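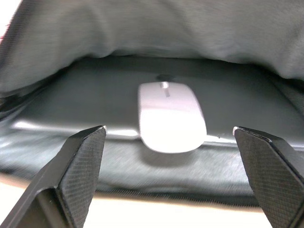

Clida commuter laptop sleeve-bag, 7 months in

Reviewed by Hòa Võ
September 1, 2023

I bought the Clida in February after the zipper on my old bag gave up in a parking garage. The product page promised "the last work bag you will carry," a line that should have put me off right away. I have owned four last work bags. I paid full price, nobody sent me this one, and the people at Clida have never answered an email from me, so take that as you like.

Start with the fabric, which is what they charge you for. It's a brushed gray felt blend and it looks very good in the store. The website calls it "weather ready." I walk eleven minutes from the train to work, and on a day of ordinary drizzle the outside was soaked through by the time I reached my desk. My notebook had a wavy edge for the rest of its life. The laptop was fine, but I had it in a second sleeve, and I don't think you should need a sleeve for your sleeve.

It also pills. The side that rubs against my coat was fuzzy by the end of the second week. A fabric shaver takes care of it for a while and then you do it again. My brother-in-law Thiện Khúc has the older version in navy and says his stopped pilling after a year. I asked to see it and I would say it stopped because there was nothing left to pill.

The flap is the part reviewers seem to love. There's no zipper on the main pocket, only the flap and two magnets, and the claim is that you can get your computer out with one hand. You can, when the bag is flat on a table and nearly empty. Hang it from your shoulder with a charger, lunch and a book inside and the flap folds in on itself, so you end up holding it open with your chin. The magnets are weak. Twice I have looked down on the train and found the whole thing gaping.
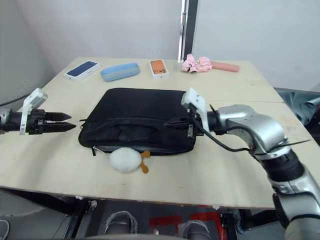
Padding next. Clida says the bottom has a "floating base," meaning the laptop pocket stops short of the bottom seam so the computer doesn't hit the floor when you set the bag down. I measured mine with a ruler and the gap is less than the width of my thumb. With a light laptop it does hold. With my work machine, which is a heavy thing the office won't replace, the pocket stretched within a month and now the computer sits right on the seam. You hear it every time you put the bag down – a dull knock that makes people look up from their desks.

Now the good parts, and there are a few. The shoulder strap is excellent. It's wide, it doesn't slip, and the buckle has held its setting since I first adjusted it. The inside pockets are where you want them, and the pen slot takes a fat pen. It weighs very little. The stitching hasn't come loose anywhere, even at the strap, where every cheap bag I've had has torn first. Whoever does the sewing knows what they're doing and should be given better fabric to work with.

For comparison I borrowed a Bosow Daily from Tín Lại at work and used it for two weeks. The Bosow is ugly. It's stiff and shiny and it makes a noise against your leg as you walk. It also has a real zipper, it kept the rain out, and it costs $172 against $303 for the Clida. I didn't enjoy carrying it and I couldn't find much wrong with it, apart from a water bottle pocket too shallow for any bottle I own.

Several people wrote after my last review to recommend the Enollow, which goes for $432 with the leather trim. I've tried one on in a shop. The zipper was smooth and the leather smelled nice, and I can't tell you a thing about how it would look after a winter, which is the only question I care about at that price. If someone has carried one for a year or more, please write in.

A word on the warranty. Clida calls it lifetime. Read the page linked at the bottom and you'll find it covers "defects in workmanship" and leaves out "natural changes in the textile," which I take to mean pilling, stretching and sagging – so, everything that has gone wrong with mine. You also pay the shipping both ways. I sent photos of the stretched pocket in a polite message and have had one automatic reply.

Would I buy it again? At half the price, for someone with a small computer and a dry commute, maybe. At full price, no. I'm still using it for now, with a plastic grocery bag folded in the front pocket for when it rains.

Two stars out of five, and most of that is for the strap.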